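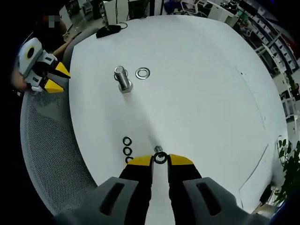 Black washers and a silver one, with a hex bolt standing on its head

Washer (hardware)

A washer is a thin plate, nearly always a round one, with a hole in the middle that a bolt or screw goes through. It sits under the head of the bolt or under the nut (sometimes both) and spreads the load over more of whatever you're clamping. I look after the fasteners pages on this wiki, mostly because I like them, and this is the one I keep coming back to fiddle with. Nuts and threads have their own pages, so I'll only wander into those when I can't help it. Tap washers get a short section near the end. They share the name and people land here looking for them.

Contents
Name
What it does
Flat washers
Spring and lock washers
Finishes and colours
Sizes
Which way up
Buying and storing
Tap washers
See also

Name

The word is an old one in English and no one seems to have a really convincing story for where it came from. You'll find people who'll tell you firmly that it's to do with washing, and I've yet to see any of them back it up. Bearing surface is the proper term for the face that takes the load, and in older workshop books you'll run into "burr" or "rove" for the little rings used with copper rivets in boatbuilding. Roves are close cousins, but they're slightly dished and meant to grip the nail, so I leave them to the rivet page.

What it does

Tighten a bolt straight onto softwood and the corners of the head start chewing into the timber well before the joint is properly tight. Put a washer in there and the same force is spread over a bigger ring, so the timber holds up and the bolt can do its job. That's the main thing, and for woodwork it's nearly the whole story.

On metal it gets a bit more interesting. The washer gives the head a smooth, hard face to turn against, which makes the tightening more even and saves the paint underneath (well, some of the paint). It also covers a hole that's a touch too big, or a slot, which comes up constantly with brackets and shelving where the slot is there to give you some adjustment. And it works as a packer! If a bolt bottoms out before the joint closes up, a washer or two under the head will often fix it. I do this far more than I should.

What a plain washer won't do is stop a bolt shaking loose. I put that in its own paragraph because it's the most common mistake people make when they edit this page.

Flat washers

The plain flat washer is the one you picture when someone says the word. It's stamped out of sheet, so one face usually has slightly rounded edges where the punch went in and the other has a sharper edge, sometimes with a bit of burr you can feel with a fingernail.
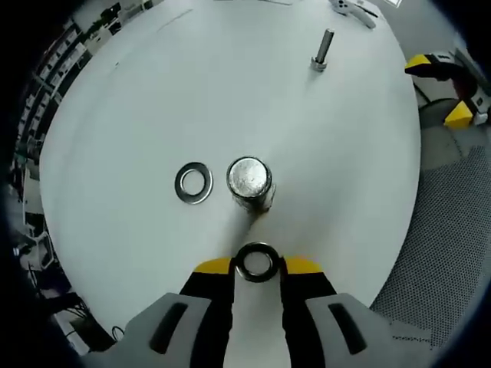

Dark washer held up, with a silver flat washer lying on the table to its left

Within flat washers there's a whole family. The general purpose sort has an outside diameter of a bit over twice the bolt size. Then there's the oversized one with a small hole and a big skirt, which in Australia gets called a mudguard washer, a penny washer or a fender washer, depending on which shop you're in and who trained the person at the counter. They're brilliant on thin sheet, fibreglass, corrugated roofing, anything that would otherwise let the bolt pull through. Going the other way, there are narrow ones for tight spots, where a standard washer would foul on a shoulder or a weld.

Square washers turn up in timber framing and pergolas, and they're much thicker than you'd expect if you've only handled the little round ones. Structural washers are thick and hardened, and they're sold to match structural bolts. Please don't substitute ordinary ones on that kind of job, even if they look the same.

Spring and lock washers

A spring washer (split washer, if you learned from an American manual) is a single turn of square-ish wire with the ends offset, so it squashes flat when you do the bolt up. The idea is that it pushes back and keeps some tension in the joint. Whether it does much good is argued over endlessly, and the talk page for this article is mainly that argument. My own view is that they're fine on a letterbox and I wouldn't trust one on anything that vibrates hard.

Toothed washers have little twisted teeth on the inside or the outside edge. They bite in, which makes them handy for an earth connection on a painted panel. Wedge-locking washers come as a glued pair with ramps on the facing sides, cost a fair bit more and do work very well. Tab washers have a tongue you bend up against a flat of the nut, and you'll mostly meet them on old motorbikes. Belleville washers are coned like a shallow dish and can be stacked the same way round for stiffness or back to back for more travel. I find them weirdly satisfying to play with.

Finishes and colours

Most of what you'll buy is zinc plated steel, bright silver and cheap as chips. It's happy indoors. Galvanised washers are duller and rougher, with a thicker coating, so the hole is made a little generous to suit a galvanised bolt. Stainless is the pick near the coast.

Then there are the black and dark grey ones. A dark washer can be a few different things, which is why I'm wary of anyone who names the finish from across a bench. It might be plain steel with an oily black oxide coat, it might be a black zinc, and it might be nylon or rubber and not metal at all. Pick it up, flex it, try a magnet on it.
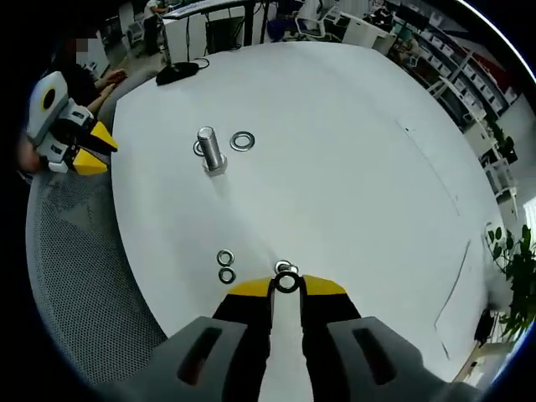
Silver washers of more than one size near a bolt on its hex head

Mixing metals is where people come unstuck. A stainless washer on an aluminium bracket in salt air will sooner or later give you white crusty muck around the hole, and nylon or rubber between the two is the usual cure. Zinc plated hardware in treated pine is another bad match. The copper in the treatment goes after the plating, so use galvanised or stainless there.

Sizes

Washers are named for the bolt they fit and not for what they measure, which confuses everybody the first time. An M8 washer has a hole a little bigger than eight millimetres, so that an M8 bolt will drop through without a fight. The old imperial sizes are still about too, especially on farm gear, and a 5/16 inch washer will go over an M8 bolt happily enough that the two end up in the same jar in most sheds, mine included.

If you've got a mystery washer, the quickest check is to drop it over a bolt you know. It should slide on easily and not slop about. Standing the bolt on its head makes the sorting quicker, and you can thread a whole handful on like quoits.

Which way up

For a general job it makes no difference. Where I do bother is on soft or painted surfaces, and there I put the smooth, rounded side against the work and the sharper edge up towards the nut. Some people do the reverse so the bolt head gets the smooth face to turn on, and I've seen both in print. If there's only one washer in the joint, put it under whichever end you're turning.

Buying and storing

Loose washers by the each are a mug's game. The Tastham hardware shop still sells them that way out of little drawers, and I love it for that, but if you do any amount of work you want a box. My last lot came from Flokex in a 500 box. I tipped them out one wet July evening and got 494, which I thought was pretty reasonable. The assortment tin from Povari has nicer compartments, though the lid doesn't hold the small ones in if you tip it sideways. Ask me how long I spent on the garage floor.
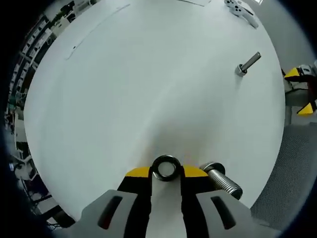

Glossy dark ring, with two bolts lying on the right of the table

For storage I've landed on a Kleinschmidt drawer cabinet, one size to a drawer, with a bolt of the matching size taped to the front of each. A cheaper way is to string each size onto a loop of wire and hang the loops on a nail. Keep the stainless apart from the zinc if you can, they look nearly the same once they've been handled a bit.

A pale benchtop is a big help when you're sorting. Dark rings show up beautifully on it. The silver ones you'll find by their shine if there's a window nearby.

Tap washers

A tap washer is the rubber or fibre disc inside a tap that closes against the seat and stops the water. Some have a brass stem (the whole bit together gets called a jumper valve), and when one wears out the tap drips. Turn the water off at the meter before you go near it. Full instructions are on the household taps page, along with reseating.

See also

Bolt
Grommet
Nut (hardware)
O-ring
Rivet and rove
Shim
Household taps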